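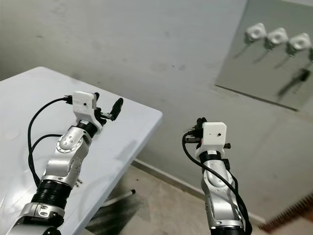 Figure 1. White table against a pale gray wall.

Unit 4: Light Surfaces and Room Brightness
Interior Finishes, instructor Thijs Postma

Reading for this unit is the Wallano chapter in the course packet, through the worked problem on the Gorthorpe reading room. Bring a calculator to lab.

Reflectance

Reflectance is the share of light falling on a surface that the surface sends back. A surface with a reflectance of 80 percent returns most of the light and absorbs the rest. We write it as a percentage or as a decimal, so 80 percent and 0.80 mean the same thing. Use the decimal in calculations.

White and pale gray finishes are on the high end. Dark wood, navy and charcoal are on the low end. Hue matters less than students expect — a pale yellow and a pale blue can have the same reflectance and will brighten a room by the same amount, though the light that comes back will be tinted.

Gloss is a separate property. A matte paint scatters light in all directions. A gloss paint sends part of it off at one angle, like a mirror, and this is where glare on desks and counters comes from. Two cans of the same color in different sheens can feel very different once they are on the wall.

Which surfaces count most

Ceiling first in rooms with indirect lighting, then the upper walls. Floors are usually darker so they hide dirt. Tabletops get ignored in most student plans, but in a room full of desks they make up much of what a seated person looks at.

Worked problem

The Boateng studio has 1,647 square feet of wall. The paint has a reflectance of 0.80. Find the area of a perfect reflector that would return the same light.

1,647 x 0.80 = 1,317.6 square feet

Repeat with a reflectance of 0.40 and compare. Show units on every line.

For lab

Work in groups of 4. Each group gets a light meter and one Indbridge sample board. Take a reading with the meter facing away from the surface, then one facing toward it from a hand's width away. Divide the second by the first. Keep your own shadow off the board.

Lab sheets are due at the start of the next class. The May quiz covers Units 3 and 4.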